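Kedau 4-Drawer Parts Cabinet, long-term review

I bought the Kedau in January to replace a stack of mismatched bins from Hatix. It has been in daily use since, mostly for fasteners, crimp terminals and spare blades.

Assembly is minimal. The shell ships in one piece and the four drawers slide in on molded rails. Outside width measured 184 mm against a listed 181, so check your shelf before ordering. Mine cleared by a hair.

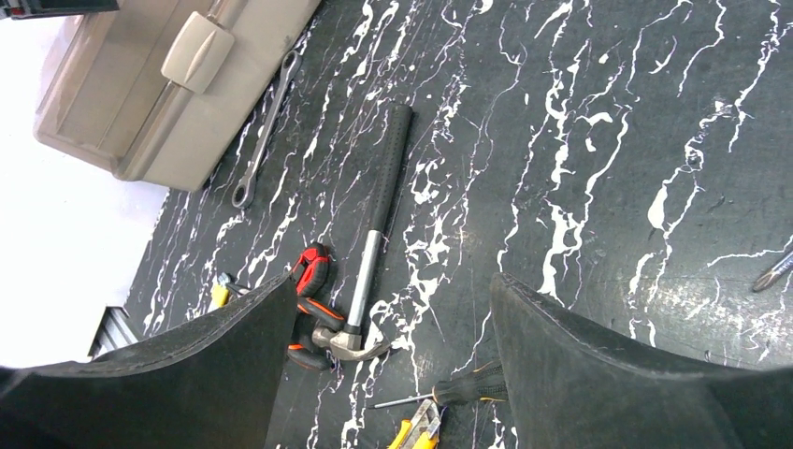 Drawer action is acceptable. There is some side play when a drawer is more than half open, and the stops are shallow — a firm pull will bring the whole drawer out. The older Ginov cabinet had a proper catch and I miss it. On the other hand, the Ginov rails cracked under load and these have not.

Dividers are sold separately under the Kahsay name. They fit tightly enough that M3 washers do not migrate underneath. Small springs still do.

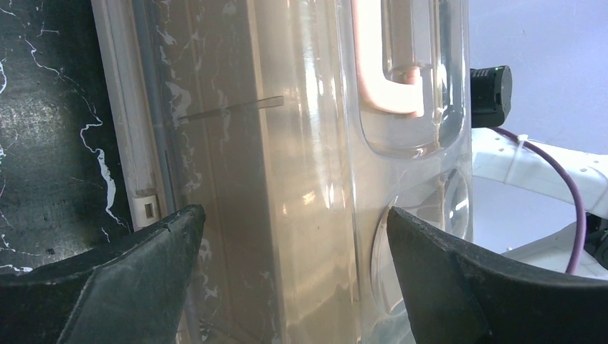

I loaded the bottom drawer with 200 steel bolts and left it for a month. The floor bowed slightly and recovered after unloading. The top drawer is best kept for light parts.

Labels are the weak point. The supplied adhesive lifts at the corners, and the slots are too short for standard label tape.

Worth buying at the sale price. At full price, I would look for something with better stops.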